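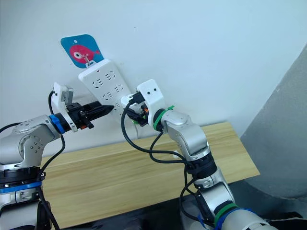 TECHNOLOGY > HOW MACHINES LEARN

How a Robot Gets Its Examples

By Liam Ó Riain

Print this page | E-mail this page

A robot arm does not know what a plug is. Its computer receives numbers: how far each joint has turned, how wide the gripper is open, and what color each tiny dot of the camera picture has. To handle a plug, it needs a rule that changes those numbers into the next movement.

For many jobs, that rule is too long for a person to write. Engineers collect examples instead. One example is a recording of the job from start to finish, with a person guiding the arms. The recording is called a demonstration. A group of demonstrations is called a data set.

At the Tovley workshop, one data set is planned to hold 164 demonstrations. Each one may last up to 60 seconds. While the arms move, the computer saves two kinds of information at the same moments — the camera pictures and the positions of the joints. If the two do not match in time, the recording is thrown out.
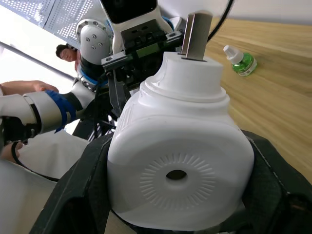

The examples must also be different from one another. Suppose a bottle always stood in the same spot. The learning program could copy one path through the air and never use the camera at all. Move the bottle by the width of your hand, and the gripper would close on nothing. So Cletus Crenshaw, who plans the recordings, changes the starting place and the angle of each object.

Objects with different shapes are needed too. A wide bottle and a narrow one call for different openings of the gripper. Clear plastic is harder for a camera than solid plastic, as light passes through it and also bounces off it.

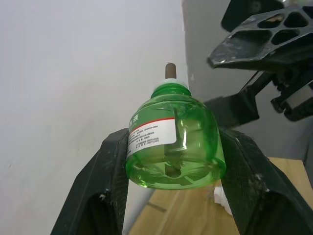

A green bottle held upright between two gripper fingers.

When the recordings are finished, 22 of them are set aside. The learning program studies the rest and adjusts its rule a little at a time, until its movements are close to the ones the person made. Then it is checked on the 22 it has not studied. The last check is done with real arms and real objects.

Print this page | E-mail this page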